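Chi-Square Goodness of Fit for Seed Counts

Last revised December 31, 2023

Purpose

These instructions cover the chi-square test for students and assistants who have counted seedlings or kernels from a cross and need to compare the counts with a predicted ratio. The procedure uses a calculator or a spreadsheet. Any spreadsheet program will do. The worked numbers come from a cross between two plants that are both heterozygous for one trait, so the predicted ratio is 3:1.

Before You Start

You need raw counts for each class. Percentages do not work. A result of 80 percent tall from ten plants and a result of 80 percent tall from a thousand plants give very different values of chi-square, and the test can only tell them apart if it is fed the counts.

You also need a predicted ratio that was written down before the counting began. If you choose the ratio after looking at the data, the probability you read from the table no longer means what the table says it means.

Every seedling must fall in one class only. Seeds that failed to germinate are left out of the total and recorded on a separate line of the data sheet.

Step 1. State the hypothesis

Write the null hypothesis as a full sentence. For the worked data: "The observed numbers of green and pale seedlings fit a 3:1 ratio, and any difference is due to chance." Do not write "the experiment will work." That cannot be tested.

Step 2. Find the expected counts

Add the classes to get the total. In the worked data there are 200 seedlings, of which 141 are green and 59 are pale. Multiply the total by each fraction of the ratio.

Green: 200 x 3/4 = 150
Pale: 200 x 1/4 = 50

The expected counts must add up to the same total as the observed counts. Check this every time. Keep any decimals. An expected count of 37.5 is correct as it stands and should not be rounded to 38, even though half a seedling cannot exist.

If any expected count is below five, the test is not reliable. Grow more seedlings, or combine classes if there is a sound genetic reason to combine them.

Step 3. Calculate chi-square

For each class, subtract expected from observed, square the result, and divide by expected. Then add the values for all classes.

Green: (141 - 150) squared = 81, and 81 / 150 = 0.54
Pale: (59 - 50) squared = 81, and 81 / 50 = 1.62
Chi-square = 0.54 + 1.62 = 2.16

The most common mistake is dividing by the observed count. The second is forgetting to square. A negative number in the last column means the squaring was skipped.

In a spreadsheet, put observed counts in column B and expected counts in column C, starting at row 2. Enter this in D2 and fill down:

=(B2-C2)^2/C2

Sum column D. Leave the built-in test function alone until you can get the same answer by hand - it returns the probability and does not show the chi-square value, so errors in the expected column are hard to spot.

Step 4. Degrees of freedom

Degrees of freedom equal the number of classes minus one. Two classes give one degree of freedom. A cross with two traits and a 9:3:3:1 ratio has four classes and therefore three degrees of freedom. The number of seedlings has no effect on this value.

Step 5. Read the table

Critical values at the 0.05 level:

1 degree of freedom: 3.841
2 degrees of freedom: 5.991
3 degrees of freedom: 7.815

If the calculated value is smaller than the critical value, do not reject the null hypothesis. If it is larger, reject it. In the worked data 2.16 is smaller than 3.841, so the counts are consistent with 3:1.

Step 6. Write the result

Give the chi-square value, the degrees of freedom, the total counted, and the decision. Avoid the word "proved." A good fit to 3:1 does not rule out other ratios that would give similar counts.

Large Samples

With a large total, small departures from the ratio become significant. Nayara Fontes scored 2,108 kernels for the Lornard set and got a value above the critical limit, although the ratio looked close to 3:1 by eye. Matvii Lysenko recounted the same ears and found that shrunken kernels had been scored as pale. When a large sample is rejected by a narrow margin, check the scoring rules first. Then consider lower survival in one class - pale seedlings often die early, and a late count will miss them.

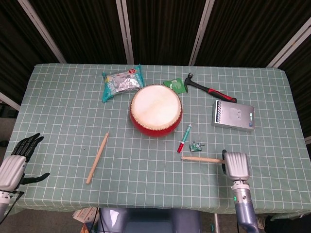 Record the day of the count along with the day of sowing, so that a late count can be recognized when the results are compared.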